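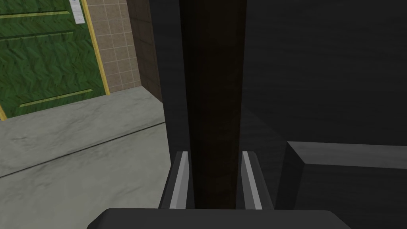 Brown post between the fingers, simulator render, gripper camera.

Wrist camera policy reaches for the wrong vertical thing. Is my result a result?
Posted 2023-05-13 in Simulation & Learning

I'm trying to reproduce the approach method from the Skesta write-up, the one where the policy gets nothing but the gripper camera and has to bring the fingers to a target rod by itself. No overhead view, no depth, no coordinates slipped under the table. I built the room in Kilta and trained on 1919 simulated approaches, which took long enough that I learned to cook.

My success rate on held-out starts is lovely. Then I change the lighting and the policy develops a romantic interest in the glass-looking panel next to the rod. It lines up on the bright edge with great confidence and closes on nothing. I ran 112 starts in the dim version and the misses nearly all lean the same way, toward the panel.

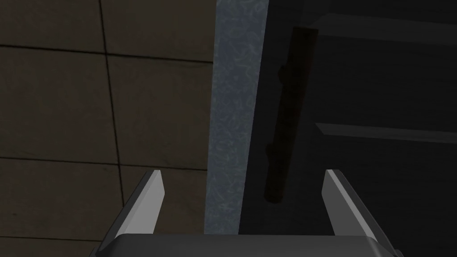
Open gripper, rod still well back in the dark part, speckled panel to its left.

The write-up claims the method "attends to the graspable object." Mine attends to whatever is shiny, like a crow with a budget. Two things I'd like to know. Is this a known failure of camera-in-hand training, or did I break something? And can I report the bright-room number if I also report the dim one, or will a reviewer eat me?

Things I already tried: a lower learning rate, a higher learning rate, and going for a walk.

Tags: wrist-camera, simulation, grasping, generalization

gripper_widow
You didn't break anything. The policy found a cue that works in your training room and it's keeping it. If the panel always stands just to the left of the rod, then "go to the bright edge, then a bit right" is a perfectly good way to get to the rod, and much easier to learn than picking a dark brown thing out of a dark background. Dim the room, the offset part falls apart, and you're left with the first half of the rule.

You can check this in an afternoon. Leave the weights alone and make test rooms with one change each:

Move the panel, keep the rod where it is.
Remove the panel.
Keep both, and give the panel the color of the cabinet.
Keep both, and make the rod lighter.

If the first change drags the gripper along with the panel, there's your answer, and it's a more interesting one than the success rate. Log the fingertip path too, and not only hit or miss. A near miss toward the rod and a near miss toward the panel get the same zero in your table, and they mean very different things. 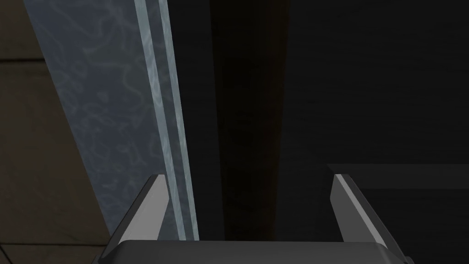
Fine, but moving the panel also changes what it hides, so you'd be testing two things and calling it one, according to bradix_refugee. Put the panel somewhere it never covers the rod from any start, or you'll spend November arguing about occlusion with people who enjoy it. I did the swap test in Bradix with a drawer handle and had to throw out the first batch for that exact reason.

gripper_widow again: Agreed, and annoyingly so. Pick the panel positions first, render from all the start poses, and drop any position that covers the rod. Then run.

As for the reviewer: report both numbers in the same table, same font size. Report them over 3 training seeds as well. With one seed you can't tell a habit of the method from a habit of that particular run.

tile_enjoyer
just add more data

yousafzai_lab_basement
More data from the same room will teach it to love the panel harder. What helped us at Yousafzai was shuffling the surroundings during training: panel position, panel texture, tile color, light level, all drawn fresh for each approach. The bright-room score dropped a little and the dim-room score came up a lot. We did 2 rounds of that before it stopped wandering off.

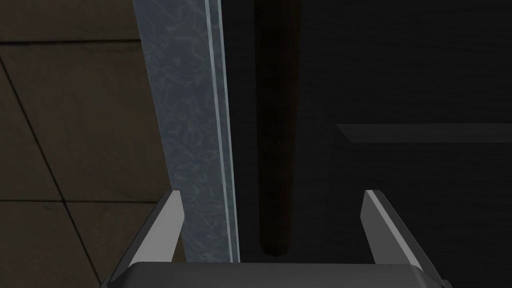 Panel and rod side by side behind the open fingers.

One warning. Don't shuffle the rod's color so widely that it sometimes matches your tiles exactly, unless you want a policy that grabs at walls. We have a video folder of that. It's popular at parties, of the kind we get invited to.

Also look at your start poses. If they all begin with the rod in the right half of the view, you've handed it another shortcut, and it'll take that one as soon as you shut the first.

Original poster, in a comment: Ran the panel swap with the occlusion check. The gripper followed the panel. Changing the title of my chapter.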